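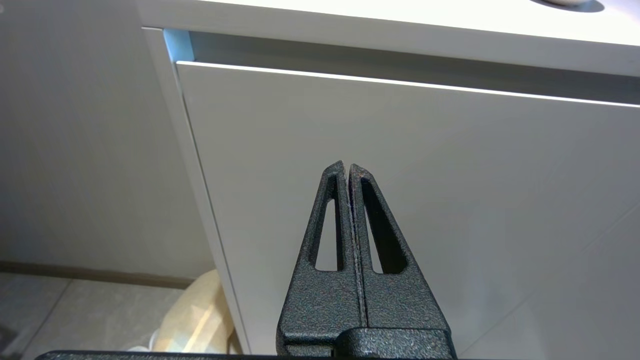 Martim Aguiar told me after the morning prayer that I should write down what the old rabbi said before I forget the half of it, and he is right, my memory is not what it was.

Sat 1 May. We were perhaps too many for the small room in Vidal street, and I stood for the first hour. The rabbi spoke about his grandfather, who was a teacher of children in Prasturen and kept a school there in secret. They learned in a kitchen, with 2 books for all the boys, and each boy learned to read from a different side of the table. So some of them could read upside down until they were old men! He laughed very much when he told this.

Then he became serious. In November the grandfather was called to the office and did not come home for the winter. The grandmother continued the lessons. She did not know the commentary, only the melody of it, and she sang the melody, and the boys had to find the words.

I want to ask him where the family went after. He said Grondus, but Martim heard another name. Also I did not understand the part about the prayer book printed in 1647. Was it theirs, or did they only hide it for someone?

At the end we sang the grandmother's melody. I had it correctly in the street, but at home I lost the second part. Martim has it, I think. I will telephone him tomorrow and ask him to sing it slowly.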